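Publish the Wear Figures

Most product pages for small mechanical parts list load, speed, voltage and weight. Few list what wears out first, or after how long. I think that omission costs buyers more than any error in the figures that do get printed.

Take the drawer slides sold by Stullero. The catalog gives a static load rating to three digits and says nothing about the nylon bumper at the end of travel. In our workshop in Relamel the steel has outlasted every bumper. A replacement bumper is not sold. The part number on the bag belongs to the complete slide, so a worn scrap of nylon becomes an order for two rails and a packet of screws.

The usual defense is that wear depends on use. It does. So does fuel consumption, and the answer there was to agree on a test cycle and print the result. A seller could state the cycle, the load and the point at which the part no longer met its tolerance. A buyer with heavier use would adjust downward.

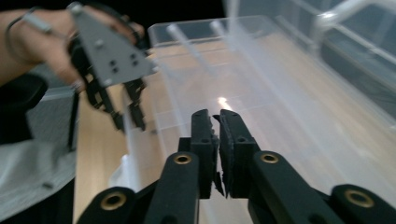
Ragged foam between two gripper fingers. Soft parts belong on the data sheet too.

Ellar does this for its door closers, to its credit. The sheet names the seal as the limiting part, gives 1255 hours on the test rig, and lists the seal kit under its own number. The kit costs 10 dollars. The closer costs 34. I have bought from them for that reason alone, even where a competing closer had the better spring.

The second objection is commercial: the first company to print a wear figure looks worse than the one that prints nothing. This is a fair point, and the reason I would prefer a common rule to goodwill. The draft circulated by the Fülöp trade group in November asks for a figure only on products rated above 2000 cycles — a threshold that leaves out most household hardware. It should be dropped.

What I would ask for is modest. Name the part expected to fail first. State the test. Sell the part separately, with a number printed somewhere other than the box it came in.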